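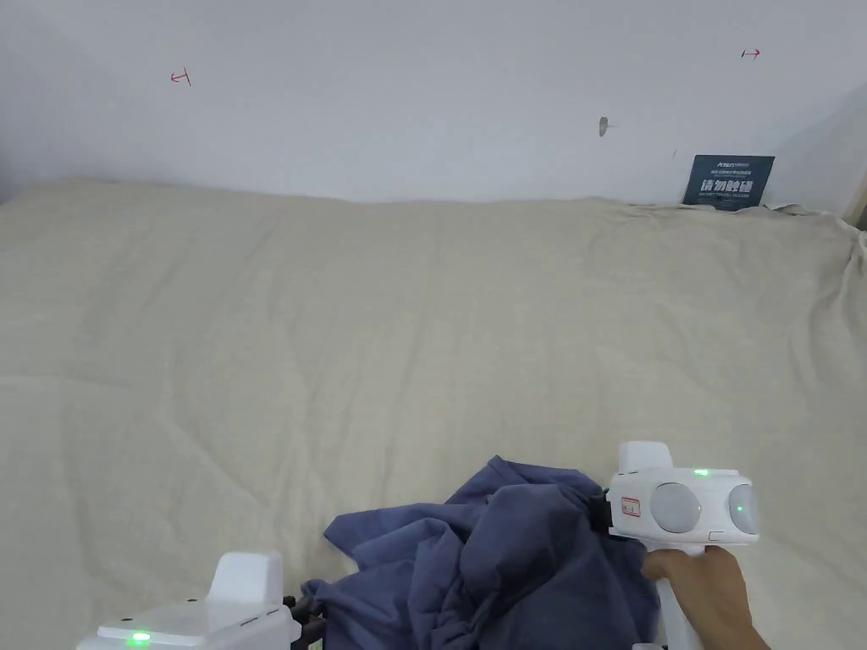
I've had the Stetell bed cover in cream since June and I'm still in two minds about it! It cost me 90 at Karppinen in Prerkinton (they wanted 103 for the next size up) and the colour is lovely, a proper warm cream. But oh, the creases. Faint ones across the middle I can live with, but look how it bunches towards the right-hand corner. I tug it straight every morning and by teatime I'm tugging again.

It does go nicely with the grey padded headboard, a Rokero and a much bigger splurge at 600, and the pale wood trim along the top warms the whole thing up.
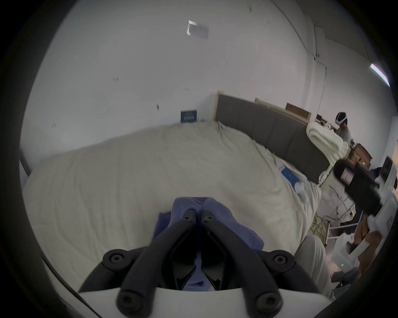

Living with it

It's soft, it washes well at 40 and I can dump a blue cloth on it mid-sorting without worrying about fluff.
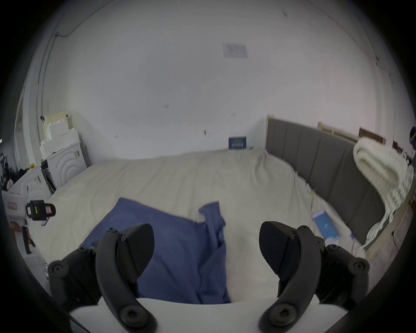 Photo: author's own

The chunky knit blanket stays on the end of the headboard, mostly for looks, though I've pinched it on cold nights. I do wish the cover had deeper corners, mine work loose constantly.
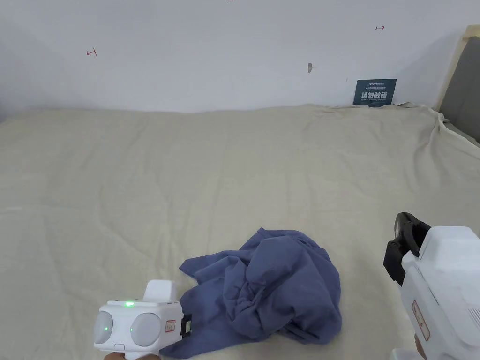
Comments (3)

Same trouble with my corners. Bed straps sorted it, up to a point.

Does the cream show marks? We have a dog.

Love that headboard!! Is it easy to hoover?

Contact | © 2024 | Back to top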